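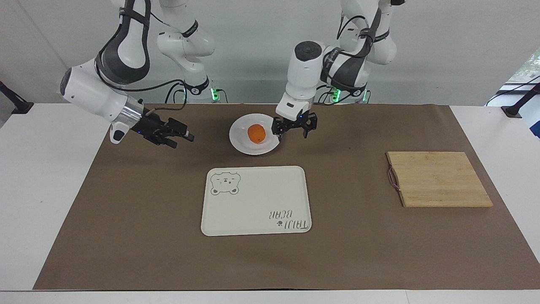 Luminița Ardeleanu reckons I should stop steering with my shoulders. She messaged after my last post to say that everyone new to remote control leans towards the thing they're trying to grab, and the robot gets a wobbly lesson out of it. Fair point, I do lean! I've been doing it since July.

So I've spent this week at Vokcombe trying to sit still. The job is moving an orange between a plate and a tray, over and over, with me on the controls and the arms copying my hands. We want 200 good goes before anyone trains anything, and yesterday I managed 30 (a personal best, thank you very much). The plate's rim is my nemesis. Come in too low and the fingers catch it, come in too high and you're pinching air.
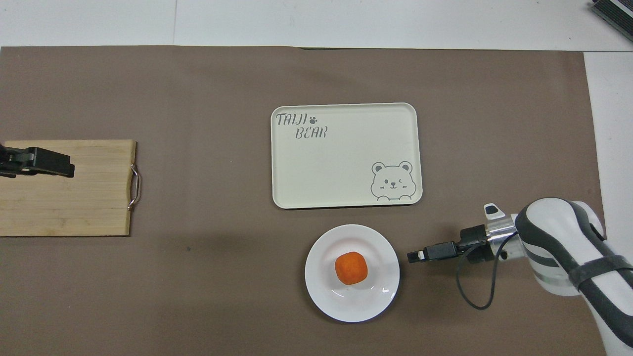
## What I'm doing differently

- Slowing right down for the last bit, just before the fingers close.
- Keeping the spare arm parked well away from the fruit.
- Binning any go where I dithered. I threw out 7 yesterday and it hurt.
- Taking a break every 10 goes, with tea.

Next up is the same job with the plate shifted to a new spot each time, which I'm rather looking forward to. Luminița wants to see my shoulders on video first.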